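Outdoor > Paving care > Joint compounds > Mikix Brush-In

Mikix Brush-In Jointing Compound, 30 kg tub, Dark Grey

We love this stuff! Mikix is a ready-mixed compound that you tip out, brush into the gaps and leave alone. No cement, no mixer, no pointing trowel, and no kneeling on a folded towel all weekend picking mortar off the face of your slabs. It comes moist and sealed in a vacuum bag inside the tub, and it sets by taking in air, so you can work in drizzle if you must (we did our own yard in February and got away with it).

Joints need to be at least 6 mm wide and clear for the full depth of the slab. Old sand and moss have to come out first. Wet everything well before you start, keep it wet while you brush, and press the joints down with a jointing iron as you go. 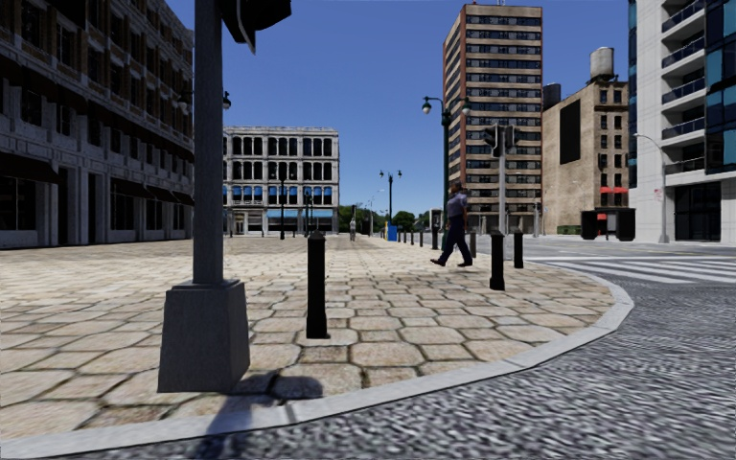
Colour is the thing customers ring us about most, and it really does change how a patio looks. Mikix comes in Dark Grey, Buff and Stone. Buff blends in and makes a small area feel calmer, while Dark Grey picks out the shape of every slab. If your paving is random and irregular, go dark - beige and tan stones with dark grey lines between them, like the big plaza pavers by the bollards, have a lovely strong pattern that a pale joint would lose. Slightly worn edges look all the better for it too. Stone sits between the two and is our pick for blue-grey slate.

Coverage depends on slab size and joint width, so please measure a few gaps before ordering. Leftovers keep for a short while if you pour clean water over the top and put the lid back on.

Suits foot traffic and light garden use. For driveways have a look at Bouzid Two-Part, a resin mix that sets much harder - it needs quicker hands, though!

Stock code 3405, written 3,405 on older Jetora price lists. Jointing iron sold separately.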